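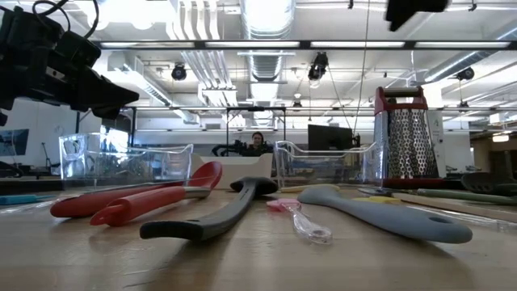

Step 3. Sort the long tools before you clip anything together. I do this on the worktop, everything side by side, because the Praltus drawer kit has two bin depths and I always guess wrong from memory. Put the clear bins at the back and lay the utensils out in front of them, as I've done with the red spoon, the black one and the big grey one, and you'll soon spot which handles are going to be a nuisance!

Step 4. Try the longest handle in a bin, corner to corner. If it sticks up over the lip, it belongs in the long tray (bag 6 in the box).

Step 5. Pick out the little things and keep them to one side. My small spatula has a see-through handle and a pink head, and I've lost it in a clear bin more than once – so small tools go in last, heads up.
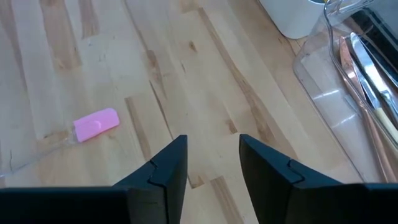
Step 6. Wipe the bins and let them dry fully, then press the clips in along the short side until they click.

Note: my clips were stiff for the first day or two. Ans Van Hecke runs hers under the warm tap first, and I've pinched that idea.

Caution: don't drag a loaded bin across a wooden worktop. Lift it with both hands, and leave the sharp stuff for Step 7, where the knife insert goes in.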